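메뉴 바로가기 | 학과소개 | 수업자료 | 학생프로젝트 | 게시판
인쇄하기 | 이메일로 보내기

생활과 소비 프로젝트 보고서
자취생은 설거지를 언제, 어떻게 하는가

1. 왜 이 주제를 골랐나

처음에는 좀 더 거창한 주제를 하려고 했다. 1인 가구의 식문화 변화 뭐 그런 거. 그런데 기획서를 쓰던 날 내 자취방 싱크대에 냄비가 세 개나 쌓여 있었고(라면, 카레, 또 라면) 그걸 보고 있자니 이게 훨씬 궁금해졌다. 다른 애들도 이렇게 사나? 나만 이런가? 교수님께 말씀드렸더니 범위만 좁히면 괜찮겠다고 하셔서 학교 후문 쪽 원룸촌에 사는 학생들로 대상을 정했다.

그러니까 이 보고서는 설거지에 관한 보고서다. 친구들한테 말하면 다들 웃었는데 막상 설문을 돌리면 제일 열심히 써 주는 것도 그 친구들이었다. 자유응답 칸에 룸메이트 욕을 한 바닥 쓴 사람도 있다. 그건 인용하지 않기로 했다.

2. 조사 방법

설문은 온라인으로 받았고 응답은 모두 70명이다. 원래는 100명을 넘기고 싶었는데 7월이라 다들 본가에 내려가 버려서 생각보다 훨씬 힘들었다. 기간을 일주일 더 늘려도 거의 안 들어왔다. 방학에 자취생 설문을 돌리는 건 정말 추천하지 않는다...

설문만으로는 부족할 것 같아서 9명은 따로 만나서 이야기를 들었다. 대부분 후문 앞 카페 그로나(Grona)에서 만났고 음료는 내가 샀다. 한 사람당 30분 정도 잡았는데 설거지 이야기만 그렇게 오래 할 수 있을 줄은 나도 몰랐다. 마지막으로 그중 세 집은 허락을 받고 일주일 동안 설거지 일지를 써 달라고 부탁했다. 언제 했는지, 얼마나 쌓였을 때 했는지, 뭘로 닦았는지만 적는 간단한 표였다. 나도 옆에서 같이 썼지만 내 것은 결과에 넣지 않았다. 넣었으면 평균이 많이 이상해졌을 거다.

설거지 도구는 근처 생활용품점인 로스티스(Lostis)와 겐리(Genley)에 가서 무엇을 파는지 직접 보고 왔다. 가격표 사진을 찍어도 되는지 여쭤봤더니 로스티스는 괜찮다고 하셨고 겐리는 안 된다고 하셔서 겐리 쪽은 손으로 베껴 적었다.

3. 결과

3-1. 언제 하나

먹고 바로 한다는 사람이 생각보다 많았다. 절반은 안 되지만 꽤 된다. 그런데 인터뷰를 해 보면 이 '바로'가 사람마다 너무 다르다. 어떤 사람은 수저를 놓자마자 일어나는 걸 바로라고 하고, 어떤 사람은 영상 한 편 보고 나서 하는 것도 바로라고 한다. 자기 전에만 하면 바로라는 사람도 있었다. 설문 문항을 만들 때 시간으로 물어봤어야 했는데 이건 내 실수다. 다음에 누가 비슷한 조사를 한다면 '식사 후 몇 분'으로 물어보길 바란다.

미뤘다가 하는 사람들에게는 기준이 뭔지도 물어봤다. 제일 많은 답은 '쓸 그릇이 없을 때'였다. 그릇을 적게 사면 설거지를 자주 하게 된다는 이야기가 인터뷰에서도 여러 번 나왔고, 실제로 일부러 밥그릇을 하나만 둔다는 사람도 있었다. 반대로 엄마가 반찬통을 잔뜩 보내 주셔서 망했다는 사람도 있었고. 냄새가 날 때, 손님이 올 때, 시험 기간에 공부하기 싫을 때라는 답도 있었다. 마지막 건 나도 완전히 공감한다!

일지를 쓴 세 집은 전부 목요일에 설거지가 제일 많이 몰렸다. 처음엔 우연인 줄 알았는데 셋 다 같은 수업을 듣고 그 수업 과제 마감이 수요일 밤이다. 그러니까 이건 자취생의 특징이라고 하기는 어렵고 그 수업의 특징이다. 표본이 작으면 이런 일이 생긴다는 걸 몸으로 배웠다.

3-2. 싱크대 문제

이건 설문에 없던 내용인데 인터뷰에서 거의 모두가 꺼낸 이야기라 따로 적는다. 원룸 싱크대가 너무 작다는 거다. 프라이팬을 넣으면 손잡이가 밖으로 나오고 물이 그 손잡이를 타고 바닥으로 떨어진다. 건조대를 놓을 자리가 없어서 세탁기 위에서 그릇을 말리는 사람도 있었고, 가스레인지 위에 올려 두었다가 요리할 때마다 치우는 사람도 있었다. 위비소노(Wibisono)라는 원룸 건물에 사는 분은 싱크대 깊이가 국그릇 높이밖에 안 된다고 했다. 설마 했는데 가서 보니 진짜 얕았다.

게으름 때문에 설거지를 미룬다고만 생각했는데 자리 문제도 꽤 큰 것 같다. 적어도 내가 만난 사람들은 그렇게 느끼고 있었다.

3-3. 무엇으로 닦나

제일 흔한 건 역시 그냥 스펀지 수세미, 그다음이 집에서 가져온 뜨개 수세미였다. 뜨개 수세미는 산 사람이 거의 없고 대부분 할머니나 엄마가 주신 것이다. 일회용으로 뜯어 쓰는 수세미도 있었는데 쓰는 사람은 아주 좋아하고 안 쓰는 사람은 아깝다고 했다.

한쪽은 부드럽고 한쪽은 거친 양면 수세미를 쓰는 사람들에게는 양쪽을 구분해서 쓰는지 물어봤다. 구분한다고 자신 있게 답한 사람도 코팅 팬을 거친 쪽으로 닦았다가 긁어 먹은 경험은 거의 다 있었다. 교체 주기는 더 심각하다. 한 달에 한 번이라는 답이 모범답안처럼 많았지만 인터뷰에서 지금 쓰는 수세미를 언제 뜯었냐고 물으면 대답을 못 하는 사람이 많았다. 나도 그날 집에 가서 수세미를 바꿨다.

스크럽 대디 스펀지 대디(Sponge Daddy) 포장
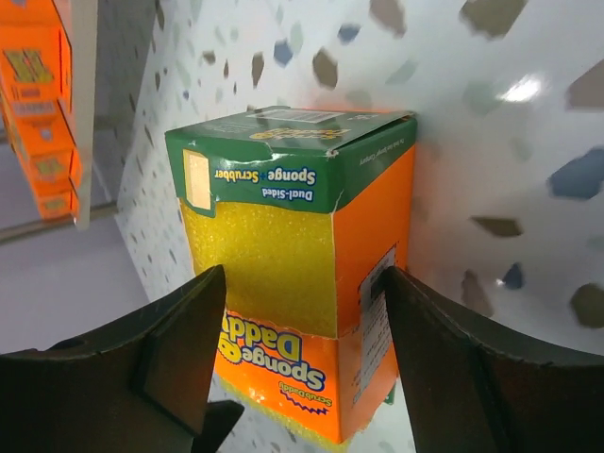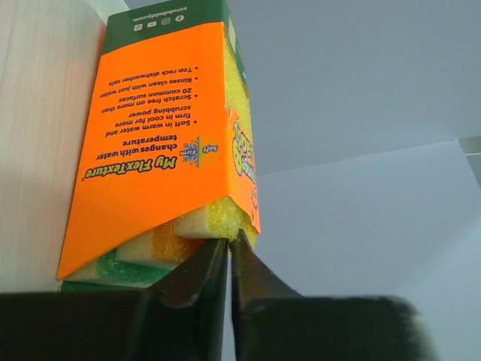
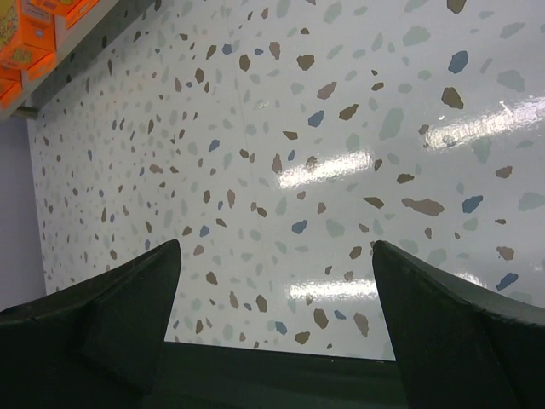 3-4. 돈은 얼마나 드나

한 달 동안 설거지에 쓰는 돈(세제, 수세미, 고무장갑)을 적어 달라고 했더니 평균이 1827원 나왔다. 물값은 관리비에 들어가는 집이 많아서 뺐다. 이 숫자를 얼마나 믿어야 하는지는 잘 모르겠다. 0원이라고 쓴 사람들이 있는데, 본가에서 세제를 가져오니까 자기 돈은 안 든다는 뜻이었다. 그 사람들을 빼고 다시 계산해야 하나 고민하다가 그것도 자취생의 현실이라고 생각해서 그냥 두었다. 조원이 있었으면 이걸로 한참 싸웠을 것 같다.

고무장갑은 의견이 확 갈렸다. 없으면 설거지를 못 한다는 쪽과 답답해서 못 낀다는 쪽. 장갑을 끼는 쪽은 겨울에 손이 터져 본 경험을 많이 이야기했고, 안 끼는 쪽은 기름기가 남았는지 맨손으로 만져 봐야 안다고 했다. 둘 다 맞는 말 같다.

4. 아쉬운 점

우선 응답자가 내 주변으로 너무 쏠렸다. 같은 과가 많고 학년도 비슷하다. 기숙사생은 아예 빠졌는데 공용 주방 설거지는 그것대로 재밌는 이야기가 많을 것 같아서 아깝다. 그리고 설거지를 얼마나 자주 하냐고 물으면 사람들은 조금씩 좋게 대답한다. 일지를 쓴 집 하나는 설문에서 매일 한다고 했는데 일지에는 빈칸이 꽤 있었다. 본인도 보고 놀랐다고 한다.

식기세척기 문항도 하나 넣었는데 있는 사람이 없어서 분석할 게 없었다. 대신 '갖고 싶다'가 압도적이었다.

2학기에 이어서 하게 되면 기숙사 공용 주방을 넣고 '바로'의 기준부터 다시 잡을 생각이다. 설문 문항 원본과 일지 양식은 수업 게시판에 올려 두었으니 필요한 사람은 가져다 써도 된다. 엑셀 두 번째 시트에 합계가 한 줄 밀려 있는 건 알고 있고 곧 고치겠다.

문의: 수업 게시판 질문란 | 저작권은 작성 학생에게 있으며 무단 전재를 금합니다 | 맨 위로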